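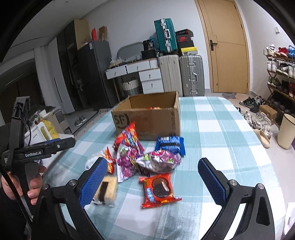

Figure 4. Packaged snacks on a checked cloth, between the blue-padded jaws of a hand-held gripper.

4. Beads and small rings from the Felska graves

4.1 The material

The Felska cemetery gave us 473 small ornaments in all. Mostly beads. The rest are finger rings, coiled wire, a handful of pendants and bits that can't be put to any type. Bone and shell first, then bronze, then amber a long way behind. No gold. The older report on the site has a gold spiral in its list but the museum has no record of one coming in, and the list was typed up from field notes years after the dig. We leave it out.

Condition is mixed. Bronze from the lower terrace is bad, green powder in places, and many rings survive as a stain plus two or three flakes. Bone did better there. On the upper terrace it goes the other way, good metal, poor bone. So any straight comparison of the two terraces by material is risky, and the tables in section 3 should be read with that in mind. A grave with "no bronze" on the lower terrace may have had plenty.

Sieving was not the same across the site either. The first seasons dry sieved through a coarse mesh and only the later graves were wet sieved. Disc beads under a certain size are simply missing from the early graves. We tried to correct for this and gave up, the mesh size was not written down every time.

4.2 Where on the body

Position is recorded for graves with enough skeleton left to say. Neck and upper chest is the usual spot, as expected. Wrist next. What was not expected is the number of beads found at the knee and just below it, always in the graves of adults, always shell. These were read as a spilled necklace in the old report. Hard to accept. In 22 graves the knee beads lie in a line or a partial ring, still edge to edge, and the neck has its own separate string. A band tied under the knee, or beads sewn to the hem of a garment, would both fit. We lean toward the hem. Wear on the beads is on one face only, the kind of wear that comes from lying flat against cloth for a long time. A tied band should turn and wear both sides.

Children's graves are differnt. Few beads, but bigger ones, and often a single pierced tooth at the throat. The teeth are old, polished almost smooth, with holes pulled long by the cord. Much more wear than a small child could give them. They were worn by someone else first. Same thing is known at Vomar, where two of the child burials had teeth that had been drilled a second time after the first hole broke through.

4.3 Finger rings

Plain bronze bands for the most part, open at the ends, bent round from strip. Easy to make, easy to resize. Several have been opened and closed again more than once, there are fine cracks across the back of the hoop where the metal got tired. Again this points to things passing from hand to hand. Or to fingers swelling with age, which we can't rule out.

Ring size was taken as inner diameter at the widest point. Cast rings are rare and cluster in one part of the upper terrace, near the path. All have the same small notch on the inner face. Could be a maker's habit, could be a fault in a mold that was used again and again. The Ashby rings have no notch, but they are close in weight and in section, and the alloy readings overlap. We would not go further than that without lead isotope work.

4.4 Stringing order

More than 50 strings were lifted in blocks and taken apart in the lab at Niltutar, so the order of beads is known for these at least. Two patterns come up. In the first, color alternates, white shell and dark bone, with no attention to size. In the second, size grades down from the middle to the ends and color does not matter. The two are never mixed on one string. They are mixed in one grave, twice, on different parts of the body.

It is tempting to call these two groups of people, or two families. The graves do not sort that way on any other measure. Pots are the same, grave cut is the same, direction of the head is the same. Date may be the answer, but the radiocarbon results sit on a flat part of the curve and the ranges overlap almost completely. For now we only say there were two ways to string beads at Felska and that both were in use when the two mixed graves were closed.

Cord survives in four beads, as mineral-preserved fiber inside the hole. Plant, two-ply, S-twist in all of them. Species not known. Samples went out in November and the results were not back when this section was writen; they will be given in the site volume.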